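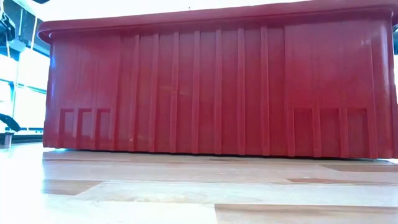
Whale watching from shore: worth it, or do I need the boat?

Forum > Marine Wildlife > Trip Planning

saltmarsh_jo
Hi all! We have a week on the coast in August and I am ridiculously excited about seeing whales. The trouble is that my sister gets seasick on a ferry that's still tied to the dock, so I'm trying to work out whether we can have a good time from land. We're staying close to the Sasby headland, which has a path along the top and a couple of benches facing out. Has anyone had luck there? I have a decent pair of 8x42s and I'm happy to sit for hours. She'll bring a book.

pelagic_pete
Boat. Sorry, I know it isn't what you asked, but you will see so much more from a boat. From the headland you get a puff of mist and a bit of back a mile out, and then you argue for twenty minutes over what it was. Ginger chews and a seat in the middle near the stern, and your sister might surprise herself.

tidewrack
Have to disagree with Pete! I've done both for years and some of my best days were from that exact path. We had minkes feeding close in under the cliff one morning, with gannets dropping in all over the place, and we could hear the blows. You can't hear anything on a boat until they cut the engine. Get there early, before the wind comes up and puts whitecaps on everything. By 11 it's usually much harder to pick anything out.

saltmarsh_jo
Oh wow, hearing them! OK, that has me sold on at least a few mornings. What am I looking for first, the blow or the birds?

tidewrack
Birds first, always. If they're circling and diving over one patch, put your glasses there and stay put. Then scan slowly with your naked eye and only lift the binoculars when something catches you. People wear themselves out by staring through them the whole time. 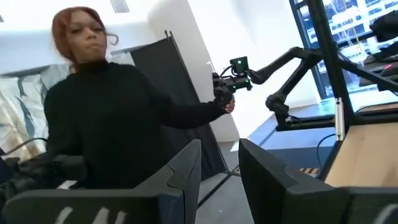
Onyekachi Odukoya

Jumping in because I do a lot of shore counts and this is my favorite subject in the world. Sasby is a lovely spot! The second bench is better than the first, as there's a gorse bank behind it that keeps the wind off your neck. You're about 60 meters up, so you can look down into the water a little, and on a flat calm day that means you sometimes see the pale shape of a dolphin before it surfaces.

For what you might see: harbor porpoises are the everyday animal, small and dark with a little triangle fin, and they roll once or twice and vanish. Common dolphins come through in groups and you'll know it, because there's splashing everywhere. Minkes are there in summer if the sand eels are. Look for a long back with a small hooked fin quite far down it. The blow is often so faint that you miss it.

If you can borrow a scope, do. But 8x42s are fine, and I'd pick them over 10x for scanning — steadier in the hand and you get more sea in each sweep.

pelagic_pete
Fair points, though I'd still say 8x is underpowered for anything past the second buoy. I've used 10x50s forever.

Onyekachi Odukoya
Do you brace them on something, though? I can't hold 10x still for more than a minute, and I've tried!

pelagic_pete
Fence post. OK, you got me.

kelpie_anne
Could I put in a word for the boat too, but the small one? Stoica goes out of the inner harbor in the evening and stays in the bay. It's only 2 hours and it's much flatter in there than offshore. My mom gets sick in the back of a car and she was fine. We saw porpoises with calves and everyone on board was whispering. The skipper puts it in neutral and waits and lets them decide, which I loved.

tidewrack
Seconding Stoica for manners. I've been on others where they chased, and the animals just left.

pelagic_pete
The bay trip is nice but you won't get a minke on it. Just so she knows.

kelpie_anne
We did, though! Last summer, right by the harbor mouth.

pelagic_pete
Then I'm jealous, and I've been going out of there for a long time.

saltmarsh_jo
You are all wonderful. So the plan is 3 mornings on the second bench, and one evening with Stoica if my sister is feeling brave. I read her the part about the whispering and she said "maybe," and from her that's huge. Should I write down what we see? Does anyone want it?

Onyekachi Odukoya
Yes please! Start and finish time, sea state, and what you saw, even if it was nothing. The blank watches matter just as much when we look at the season. Post them in the sightings section and I'll add them to the sheet. And bring a warmer coat than you think you need.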